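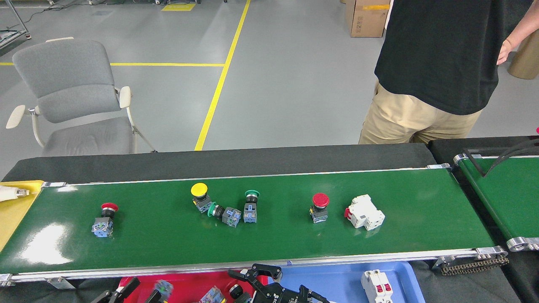

Toltness Button Words

A small table of what people write next to push buttons, pulled out of old machine manuals and typed up by me in the evenings.

What's in it

Each row is one push button as some manual describes it: the name the manual gives it, the color, the kind of cap, what it's meant to do, and the sentence (or half sentence) where it's introduced. The machines are mostly woodworking and print shop stuff, with a few bakery mixers and one very wordy laundry press. All the manuals are in English, though plenty of them were clearly translated into it, and those are my favorites.

I started this when I was rewriting the labels for a secondhand planer and couldn't decide between "Start," "On" and "Run." I figured there had to be a list somewhere of what manuals usually say. I looked for a while, got annoyed, opened a spreadsheet and, well, now there's a README.

The clean file has 342 rows. The raw file has 358. The difference is duplicates from reprinted manuals, which I took out by hand and which you can still find in the raw file if you think I was wrong about any of them (I might have been about the two band saw booklets, they differ by a comma and a page number).

Files

buttons_clean.csv - the one you want
buttons_raw.csv - before I removed duplicates and fixed spelling
sources.csv - one row per manual, with a title, a rough decade and how legible it was
colors.txt - my color list and what got folded into what
changes.txt - what I changed and when I remembered to write it down

Everything is UTF-8 with commas between fields. If a field has a comma in it, it's in double quotes. Old spreadsheet programs sometimes turn "1-0" in the name column into a date, so import that column as text. This got me once and I didn't notice for a month.

Columns in the clean file

id: a plain number, stable between versions. Removed rows leave a gap and I don't fill it.

source_id: points at sources.csv.

name_as_printed: exactly what the manual says, capitals and all. "EMERGENCY-STOP," "Emerg. stop" and "stop of emergency" are three different values here and I'd like to keep it that way.

name_group: my bucket for it. Start, stop, emergency stop, jog, reset, reverse, light, other. "Other" is bigger than I wanted.

color_as_printed: what the manual says, or blank if it doesn't say.

color_group: red, green, yellow, black, white, blue, other, unknown. Amber and orange both went to yellow, which I know some of you will hate. Use color_as_printed if it matters to you.

cap: flat, raised, mushroom, illuminated, unknown. Manuals love the word "mushroom" and use it for nearly anything that sticks out, so treat this one gently.

sentence: the text around the button's first mention, copied as is. The longest ones got trimmed at 3,000 characters, and yes, there is a manual that needed it. It's the laundry press.

notes: me talking to myself. Some of it is useful.

How I typed it up

I worked from scans. For the readable ones I ran Skasik, a little text recognition script I've been dragging from laptop to laptop, and then corrected the output against the page. For the bad ones I just typed. The legibility column in sources.csv says which was which: "good" means script plus a check, "poor" means typed, and "awful" means typed with guessing. Guesses are in square brackets in the sentence column, so you can search for an opening bracket and see every place I wasn't sure.

Skasik has a habit of reading a capital I as a lowercase L, and it can't cope with underlined words at all. I think I caught these. If you find a "lnch" button, that's an inch button, please tell me.

I went through the whole thing twice, the second time in a random order so I wouldn't get into a groove with one manufacturer's style. On the second pass I changed my mind on name_group for a bunch of rows, mainly the ones where a single button starts the machine if you press it and does something else if you hold it. Those are now under whatever the manual mentions first. It's a lazy rule but at least it's a rule!

Where the manuals came from

Most of them came in a couple of boxes from Softić, a machine dealer that was clearing out its back office and was happy for somebody to carry the paper away. The rest I picked up at flea markets around Toltness or got as scans from people on the Dotside boards. I've left the maker names out of sources.csv and out of the sentence column too (you'll see [maker] in their place). The point is the wording, and I didn't want this to turn into a list of who wrote the worst manual.

Serial numbers, handwritten phone numbers and the odd shopping list in the margin were left out as well. One manual had a pretty decent recipe for plum dumplings inside the back cover. Also left out, sorry.

Things it's good for

Looking up how a word was used. Settling arguments about labels. Practicing text cleanup on something short and messy. I've used it to show a friend's evening class how to group values in a spreadsheet, and it worked nicely for that because everybody already knows what a start button is and you can get straight to the fiddly bit.

It's also fun to just read down the sentence column. "Press the black button with decision" is in there. So is "the machine now departs."

Things it's not good for

Please don't use this to decide what color or shape a button should be on a real machine. There are standards for that, they get updated, and a pile of old booklets from a dealer's back office is no substitute for them. Some of these manuals describe setups I wouldn't want to stand next to.

Don't count things up and call it history, either. The boxes I got were the boxes I got. If wood planers look more talkative than print equipment in this table, it may only mean that the planer manuals stayed in better shape.

Known problems

The decade column in sources.csv is a guess whenever the manual has no printed year. I went by typeface, paper and how the phone numbers looked, so be kind.

A few manuals describe one button in the text and draw a different one on the diagram. I went with the text every time and put "diagram disagrees" in the notes.

"Jog" and "inch" are both in the jog group. I've been told they aren't the same thing. I've also been told they are, by somebody equally sure of it.

Blank color doesn't mean the button had no color, it means the manual didn't mention one. I've seen this mixed up in a chart already, so I'm putting it here in its own paragraph.

The bakery mixer rows use "key" for button about half the time. I kept "key" in the printed name and treated it as a button everywhere else. Real keys, the kind you turn, aren't in here.

Version notes

This is version 2. Version 1 had the color groups in capital letters and a column called "mood," which was a joke that went on too long. If you have a script that reads version 1, it'll break on the header row, and all you need to do is delete mood and lowercase the colors. The ids haven't moved.

I fixed a batch of spelling slips in April (mine, not the manuals'). Those rows have "typo fixed" in the notes.

Next I'd like to add a column for what the manual tells you to do after pressing the button, since so many of them say to wait and then never say how long. I've got part of it done. It's slow going.

Using it

Do what you like with my part of this, meaning the grouping, the notes and the typing. A mention of Toltness Button Words would be lovely but I won't chase you for it. The sentences are short quotes from old manuals and I make no claim on them.

If you send corrections, the easiest format for me is the row id, the column, and what you think it should say. Post them in the thread on Dotside or drop a text file in the corrections folder. I get to them when I get to them, usually late in the evening with the scans open in the other window. And if you have a manual with a good strange button in it, scan the page with the parts list too, please, because that's where the color usually hides.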